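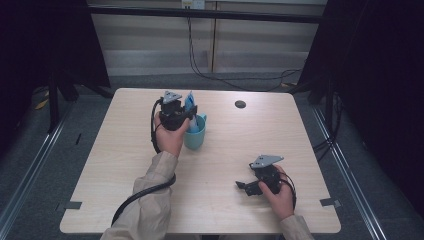

4.3 When a gripper stops following your hand

Updated August, by the Jondum handbook team

Sooner or later one of your hand-held grippers will lag, stick or close by itself. It's a great chance to get to know the kit — most of these faults are quick to find once you know where to look!

CAUTION: Keep fingers out of the jaws until step 3 is done. A stuck gripper can snap shut when the signal comes back.

1. Stop the recording. If the jaws are holding something, leave it where it is and don't pull.

2. Rest both grippers on the table, jaws pointing away from you.

3. Switch off at the Fernero power box and wait 90 seconds.

4. Follow the cable from the faulty gripper back along your forearm. Look for a tight loop, a nick in the sleeve or a plug that has worked loose. Push the plug home until it clicks.

5. Check that the mounting plate is firm. A plate that rocks will spoil your tracking even when the jaws work perfectly.

6. Switch on and squeeze the trigger slowly, all the way in and all the way out. The jaw reading should run smoothly from 0 to 3,000.

Note: If the reading sticks at 2,291, the jaw sensor has slipped. Run "Re-zero" from the Saltovness menu and repeat step 6. Lovely and simple.

7. Try a light object first, such as a toothbrush in a cup. Lift it and put it back a few times before you start recording again.

Note: Delete any take made after the fault began. One bad take can muddle the 200 good ones around it.

If both grippers fail together, go to 4.4.

Contact Jondum support | © Jondum | Back to top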